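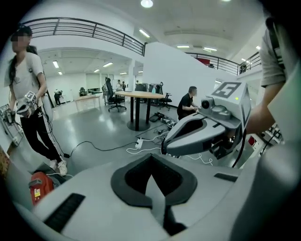 The Bread Van

May 2018
By the author of "Small Roads"

We use cookies to make this site work better for you. Accept / Read more

My father drove a bread van for the bakery Deden, and in the summer when I was nine he took me with him, because my mother was in the hospital with my sister who was not yet born. We started when it was still dark. I sat on a wooden box between the seats, as there was only one seat that was good, and behind us the bread made the whole van warm. In winter, my father said, this was the best job in the country. In August it was less good.

The road went first to the village of Juvico and then up into the hills, where the farms were far from each other. At each gate he stopped, and I jumped out and put the bread in the bag that was hanging there. Some people left the money in the bag. Some people paid at the end of the month, and these people were written in a blue notebook, which it was my duty to hold.

There was one house that had no bag. It stood after the bridge, with green shutters, and on the gate was a small enamel plate with the name Urbańczyk. My father always slowed down there. He did not stop, but he slowed down so much that a hen could have walked past us, and he looked at the windows. Then he changed the gear and we went on.

I asked him who lives there.

"Nobody who eats bread," he said.

I was a child who liked to understand things, so I thought about this answer for many days. I knew that everybody eats bread. Perhaps they were ill, or perhaps they baked their own. I began to look at the windows too. One morning there was a light in the kitchen, and another morning a pair of trousers was drying on the fence, very long trousers, with the legs tied in a knot so the wind would not take them.

In the notebook, near the back, I found the name. It was on a page by itself, in writing that was my father's but younger, with the letters standing up straight. Under the name was a number, 2238, and it was underlined two times. Nobody else in the notebook owed so much. The woman with the goats owed 70, and my father already called this a scandal. I closed the notebook quickly and held it on my knees until we were home.

That night I could not sleep. I made the calculation in my head, how many loaves it could be, and I saw all this bread in front of me, a hill of bread as high as the church. I saw the people of the house with green shutters sitting around it and eating without stopping, and then being too ashamed to hang out a bag. 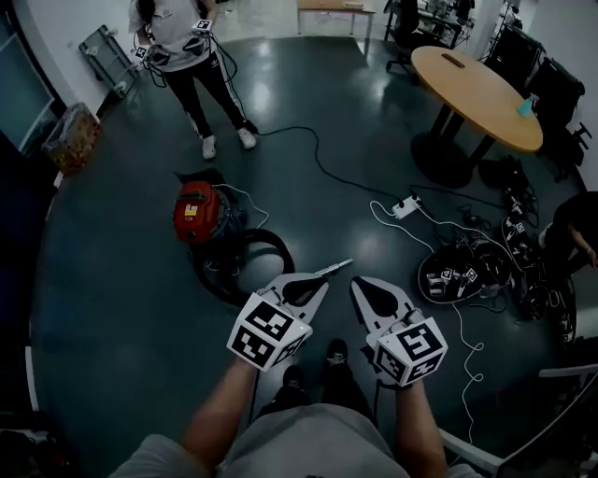
The next morning it rained. It was the heavy kind of rain, when the wipers only move the water from one side to the other. After the bridge my father slowed down as always, and I said, in a loud voice which surprised me, that they should pay what they owe.

He stopped the van. He had never stopped there before. The engine was running and the rain was hitting the roof.

"Who should pay?" he said.

I opened the notebook and showed him the page. He looked at it for a long time, and then he began to laugh, but it was a small laugh and it finished early.

"It's me who owes it," he said. "That is what I owe to him."

Then he told me, looking at the road and not at me. Before he had the van he had wanted to go away, to the port at Cindden, where there was work on the ships. He had no money for the ticket and the papers. The man in this house had lent it to him, all of it in one envelope, and did not ask for any signature. My father went as far as Cindden. He stayed there for one winter. He was cold, he lost the money in a stupid way that he did not want to explain to a child, and he came home on a lorry that carried potatoes.

"And you never gave it back?"

"I gave back 1000. After that I got married, and there was you." He wiped the glass with his sleeve, although the water was on the other side. "In the beginning I brought him bread for nothing. Every morning, the best one. He came out and told me to stop it. He said he lent me money, and he wanted money back or he wanted nothing, and he would not eat a debt in slices."

I asked if he was angry, the man.

"No. He says good morning to me at the market. That's the worst part."

We sat there a little longer. The bread was getting cold, I could feel it on my back. In the kitchen the light went on, and somebody tall moved behind the curtain and stood still. I think he could see us as well as we could see him.

My father put his hand in the inside pocket of his jacket and took out the envelope with the money for the week. He counted from it 100, slowly, and then he counted it again. He gave it to me.

"You have good legs," he said. "Put it under the door. Do not knock."

I ran. The path was made of flat stones and they were slippery, and there was a dog somewhere, but it did not come out. The door was the same green as the shutters. I went down on my knees in the water and pushed the notes under it one after another, as they did not want to go together. The last one stayed half outside. I was afraid that the rain would spoil it, so I was trying to push it with my finger when it moved by itself, and went in.

I did not knock. I ran back and climbed on my box, and my father gave me the pencil.

"Write it down," he said. "And make it clear, so that I can read it when I'm old."

I wrote the number under the other number. My hand was wet and the paper became grey there. When we drove to the next farm it was already late, and the woman with the goats was standing at her gate under an umbrella, with her empty bag, and she had a great deal to say to us.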